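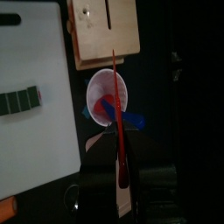 What payload can the Zilier two-finger gripper hold? Up to 567 grams with the standard pads, less if the part is tapered or smooth.

Zilier gripper, wrist camera version
Sold by Rododon. Fits Sternport and Tejada arms with the 4-bolt plate.

The fingers are black and blunt, with enough width to pick up blocks and enough control for thin, glossy sticks. Opening is 33 mm per finger. The camera sits at the wrist and looks down past the fingertips, so the part stays in view during the grasp - useful when you are comparing pads or tuning grip force.
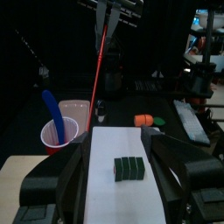
A buyer in our June round of trials wrote that the Zilier held thin parts better than the Tejada hand they had used before, but that the force setting needed nearly 30 tries before it stopped slipping on smooth ones. They kept both grippers and swap them by job.

Start at the lowest force and go up one step at a time. Replacement pads are sold in pairs.

In the box: gripper, wrist camera, mounting plate, cable, hex key
Not included: arm, controller, power supply
Warranty: 30 months, pads excluded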